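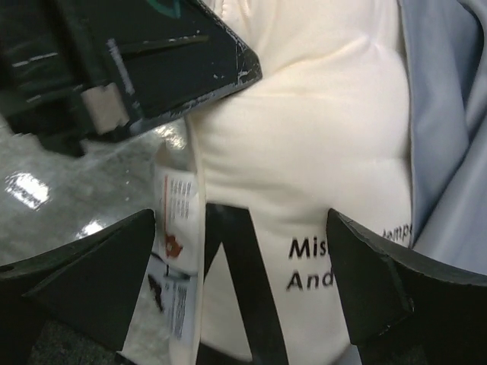

Chapter 4
Getting to the Patient: How a Community Ambulance Service Answers a Call

If you have ever lived in a small town, you have probably had the experience of hearing a siren start up somewhere past the grocery store and wondering, for a minute or two, whose house it was headed for. Most of us stop wondering once the sound fades. In this chapter we are going to stay with that ambulance a good deal longer than most people do, from the moment the phone is picked up until the crew is back in quarters and the paperwork is signed, and I hope that by the end you will have a feeling for how many small decisions are packed into what looks, from the sidewalk, like a very simple errand.

In Chapter 3 we looked at how a local service gets its license, its money, and its building. You may remember the two towns we used there, Jollstead and Itton, which sit on opposite banks of the same river and share one ambulance agency between them. We will keep using them, partly so that you don't have to learn a new map, and partly because the river causes exactly the kind of trouble that makes for good discussion.

A Call from Villalobos Road

Let's begin with an ordinary call. It is 6:40 on a wet morning in March. A man on Villalobos Road, on the Itton side, has found his mother sitting on the bathroom floor. She is awake and talking, but she can't say how she got there, and her left hip hurts too much for her to stand. He dials 911.

The call goes to the county dispatch center, where Nantana Ruangrit is nearing the end of a long overnight shift. She asks for the address first, before anything else, and she asks him to say it again. (If the line drops, a dispatcher who knows only the address can still send help, while a dispatcher who knows everything except the address can't do much at all.) Then come the questions about the patient: is she awake, is she breathing normally, is there any bleeding, did she hit her head? While she is still talking, the call has already been passed to the crew on duty in Jollstead, and the bay door is going up.

The crew leader that morning is Fernanda Fonseca, a paramedic. She knows Villalobos Road well enough to know that the short way there runs over the low bridge, and that the low bridge is not to be trusted in March. She takes the upper bridge instead. It is a longer drive, and we'll come back to that choice more than once, so please keep it in mind as you read.

Four Clocks, and Why They Don't Agree

People who talk about ambulance services love to talk about response time, and they often talk right past each other, for the plain reason that they are using different clocks. You will want to keep these apart:

Call processing time runs from the moment the phone is answered to the moment a crew is notified.

Turnout time runs from notification to the moment the wheels roll.

Travel time runs from wheels rolling to arrival at the address.

Patient access time runs from arrival at the address to arrival at the patient's side.

The last of these is the one that gets left out of annual reports, and I think that is a shame. A house with a long driveway and a steep stair can eat up minutes that never show in the travel figures. On Villalobos Road, the crew had to walk around to a back entrance, carry their bags through a narrow kitchen, and move a clothes hamper out of the hallway before they could kneel beside the patient. None of that appears on the clock most town councils look at!

When you read a response time in a newspaper or a budget hearing, get in the habit of asking which clock it came from. Ask, too, whether the number is an average or a percentile. Suppose a service answers 200 calls and reaches most of them very quickly, but 15 of them, all out at the far end of Itton, take 35 minutes or more. The average can look perfectly comfortable, and the families at the far end will tell you, with good reason, that it doesn't feel comfortable to them.

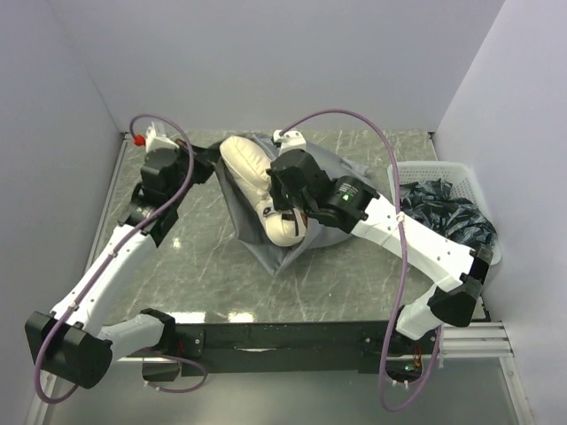 Who Is on the Crew

Two people is the usual number on an ambulance in towns of this size, though you will find services that send three. Their training differs, and so does what each is allowed to do.

An emergency medical technician, or EMT, can assess a patient, control bleeding, give oxygen, splint an injured limb, and assist with a short list of medications. A paramedic has studied a good deal longer and can do more, including starting intravenous lines and reading a heart tracing in detail. The exact limits are set by each state, and you should look up your own before you assume that a rule in this book applies where you live.

On our March morning, Fernanda Fonseca did the patient assessment while her partner talked with the son. That division of labor was agreed on in the ambulance, during the drive. A great deal of good crew work is like this. It is settled early, in a sentence or two, so that it doesn't have to be argued over in someone's bathroom.

Telling the Hospital

Once the patient was comfortable enough to be moved, the crew had one more call to make. The nearest emergency department is at Jodness Hospital, 25 minutes away by the upper road. The report Fernanda gave over the radio was short: age, complaint, what the crew had found, what they had done, and when to expect them. We'll practice giving reports like it in the exercises, and you may be surprised by how hard it is to be brief.

Words to Know in This Chapter

Dispatch center
Turnout time
Patient access time
Percentile
Scope of practice
Mutual aid
Radio report

Before You Read On

Find out which agency answers ambulance calls at your own address, and where its nearest station is. Trace the route on a map, then look for a second route that avoids any bridge, rail crossing, or school entrance on the first. Bring both to class. We will use them in Section 4.1, which takes up the matter of where a service ought to park its ambulances between calls.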